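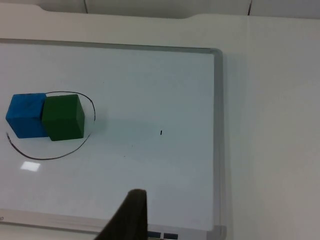 Durmont Lab Teaches Robot Arms to Follow a Hand-Drawn Line

New method, called Esia, lets people mark a target area with an ordinary marker instead of typing in positions

DURMONT, February – Researchers at the Durmont Robotics Laboratory have released Esia, a training method that helps a robot arm understand a simple instruction people give each other all the time: put these in there. The "there" is a loop drawn by hand on a whiteboard. The arm looks at the line through a small camera near its gripper, works out which side is the inside, and places blocks within it.

The drawn line can be wobbly. It can be lopsided. It can even have a gap in it, and that turned out to be the part the team had the most fun with.

"People almost never close a circle properly," said Nuria Yilma, who leads the project. "You draw fast, you lift the marker a little early, and everyone in the room still knows what you mean. We wanted the robot to be in on that. The first time it put two blocks inside a really sloppy oval, side by side, there was a lot of cheering for something a toddler can do!"

Earlier work at the lab, a system named Tamiru, needed closed shapes. When a line stopped short, Tamiru treated the whole board as one open area and often set blocks down well away from the drawing. Blocks caused trouble too, because a placed block hides part of the line and makes a gap where there isn't one.

Esia deals with both problems by keeping a running memory of the line as the arm moves. Each new view from the wrist adds to the sketch the system already has, so a stretch of marker that disappears behind a cube is still counted. Where the line really does stop, the system makes a best guess at how a person would have finished it.

The training set is small by current standards. The team recorded 400 demonstrations with one arm, colored cubes and a whiteboard laid flat on a table. Stray marker dots, shadows and glare from the ceiling lights were left in on purpose.

"I spent my first month trying to get rid of reflections," said Hawi Moges, who ran the data collection. "Then we stopped fighting them, and the results got better. A patch of glare moves when the camera moves, and a marker line stays put on the board. The model picked up on that difference much sooner than I expected."

In testing, the group ran 224 trials with outlines the system had never seen, drawn by 15 people who were told only to "draw a loop big enough for two blocks." Almost all of the placements with closed outlines ended fully inside the line. Open outlines were harder, and most misses came from loops drawn so tight that the second block had very little room next to the first.

Those tight loops are the next job. Esia currently plans one block at a time, so it can leave the first in a spot that crowds the second. Kristóf Vida, who wrote the planning software, is working on a version that looks at the full space before picking anything up.

"A few of those near misses are painful to watch," said Vida. "The block comes down right beside the ink, and you hold your breath. Planning both placements together should give us some slack."

The lab is also working with Solel, a maker of classroom equipment, to find out whether teachers could use drawn outlines to set up sorting activities. That study will run for 3 months and will compare thin and thick markers in several colors.

A paper describing the method, written by Yilma, Moges, Vida and Robel Abera, is available on request along with the training recordings.

Press contact: Teresa Arruda, Durmont Robotics Laboratory communications office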